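Search the notebook Enter keywords Go

October 2023
Babatunde Nwosu

Wardrobe clean-out, bay two

Finally got to the Pleltidlow wardrobe. It has been on the list since March, each time carried over to the next page in my neatest handwriting. Osagie wants it back in the display room with clothes in it, and clothes pick up whatever the cabinet has been saving for them.

Before starting: everything out. That meant 15 hangers, a carton of Flikex drawer runners (we were told we had none, and ordered more), and an invoice for 306 dollars made out to a customer I have never heard of. Invoice is on the front desk. Runners are on the parts shelf, next to the new ones.

Cleaner was the Matov concentrate, one capful to a half bucket of warm water. The label suggests two. Two leaves a film that you then spend the afternoon removing with more Matov, so I can see why the label suggests it.

Order of work, for whoever does the next one:

1. Dust first, dry. Top corners, then down the seams where the sides meet the back. A soft brush gets into the seams better than any cloth.

2. Back panel. Damp cloth, wrung hard, straight strokes from top to bottom. Circles look busy and leave circles. The panel has a matte finish and holds on to smudges, mostly up near the middle where people put a hand while they think about what to wear. Two passes with plain Matov mix, then one with clean water. Do not go at it with the scouring side of anything. We did that on the last cabinet and now it has a shiny patch that catches the light from across the room.

3. Sides and rod together. The grey checkered cloth is the one for the side panels. The purple rod gets wiped along its length, and you may as well hold on to it while you do the wall, being up there already. Go easy near the drilled holes. Water that gets in a hole stays in the board, and the board remembers.

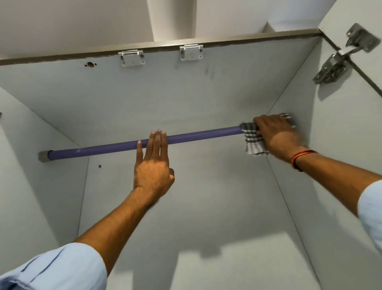

4. Brackets, hinges and the edge strip. Dry cloth only on the metal. Check the screws on the door hinges with a hand screwdriver while you are there, and leave the drill in its case. The edge strip wants one light wipe along its length. If a corner is lifting, stop wiping and get the glue.

5. Floor of the cabinet last, since everything from steps one to four is now lying on it.

6. Doors open for 30 minutes before anything goes back in. I set a timer. I then moved the timer to make room for the hangers and found it by ear.

Notes

Smell: still a bit of old cardboard, even after the wash. Will try a dish of baking soda overnight. Osagie recommends cedar blocks and has recommended them for every problem this year, including the printer.

Cloths: wash the checkered ones on their own. Someone put them in with the shop aprons and they came back with lint on them, which I then applied to a cabinet.

Spare hole covers: stock sheet says 1,296. I opened the drawer and am prepared to believe it. Need the small white ones for this unit, to be fitted once the shelf positions are settled. Osagie has the drawing, or says so.

Still to do: outside of the doors, the plinth, and behind it, if two of us can shift it from the wall.

Last updated: after lunch, same day. Added the note on cloths.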